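Wrist camera swap, part two
September 14, 2019

The new exposure settings held up overnight, so I went ahead with the finger comparison I had been putting off since March. Same arm, same controller, same wrist mount. The only thing that changed between blocks was the finger set.

The candidates were the flat plates that came with the Prurdale gripper and the padded ones Mirsad Leka cut for the Doresard job. The padded set is thicker by 3 mm per side, which costs opening width and blocks a strip of the camera view along the bottom. Mirsad thinks the strip does not matter. I wanted numbers.

Logging was on for every attempt. The flat plates got 1797 grasp attempts and the padded set got 2637, the difference being a controller fault that stopped the first block early. I did not go back and even them up. Success rates are computed per block, and the shorter block is still long enough for what I need.

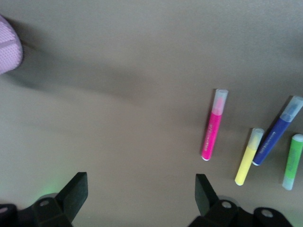

The flat plates came out ahead on thin cylinders, and I did not expect that. My guess had been that bare plastic would let a round barrel roll out during closing. It does roll, but it rolls toward the base of the finger and stops there, and the lift goes fine. Felt-tip markers are a good test object for this: the barrel is slender, the cap is a different finish from the body, and they tend to end up side by side. The yellow and blue ones lying close together are the hard case. With the fingers fully open, a finger has to come down in the gap between two neighbors, and a few millimeters of pad is enough to hit the wrong one. Most of the padded set's failures in the log are that kind of contact, on the way down, before any closing starts.

The caps gave the segmentation more trouble than the fingers did. They are translucent and frosted, and on a gray surface under soft light the mask often ends where the colored barrel ends. The grasp center then shifts toward the plug end. I added a fixed offset along the long axis as a stopgap. Hryhorii Shevchuk wants to retrain on the Janevski set plus our own crops, and he is probably right, but that is a separate job.

Other notes from the run:

Controller firmware 3609 drops the finger position reading for one cycle after a full open. Wait a cycle before trusting it.

The shadow of the arm moves across the table as the wrist turns. Locked exposure handles this better than auto, and auto gain should stay off as well.

Cable strain relief at the wrist is still a zip tie. The Gistusell bracket is on order.

Next is soft objects with both finger sets, same logging. I expect the padded ones to do better there.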